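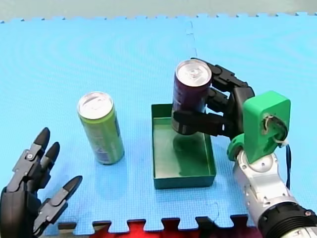

Pleretti foam floor tiles, bought with my own money

I was told these would change my mornings. I do twenty minutes of stretching before work on a concrete floor in what used to be the garage, and my knees have been complaining for years. Attila Mészáros at the Praltstead swimming club swears by his set, but then he also swears by magnetic insoles.

The pack cost me £46 from Enmont and the courier left it with next door. The box promises "total joint protection". Protection from what, it doesn't say. They are foam. Kneeling on them is nicer than kneeling on concrete, and so is kneeling on a folded blanket, which I already owned.

The teeth go together easily enough. Getting them to stay together is another matter — lunges pull the joins apart by a few millimetres, and you end up shuffling them back with your heel. Push-ups were fine. Anything with a twist in it was not.

The smell lasted 11 days with the window open. The leaflet says "a slight odour may be present".

I also doubt the thickness. It's sold as extra thick, but my old Vukadinović mat is thicker by my ruler, rolls up, and has no joins to collect fluff. It did cost £55, to be fair, and it has worn through at one end.

Cleaning: damp cloth, no trouble. Dumbbells leave dents. The small ones had gone by the evening and the one from the big weight is still there.

Would I buy them again? Probably not at full price. If you've got children who'll be sitting on a cold floor, maybe. For exercise I'd get one decent mat and keep the change.

Three stars, and one of those is for the cloth.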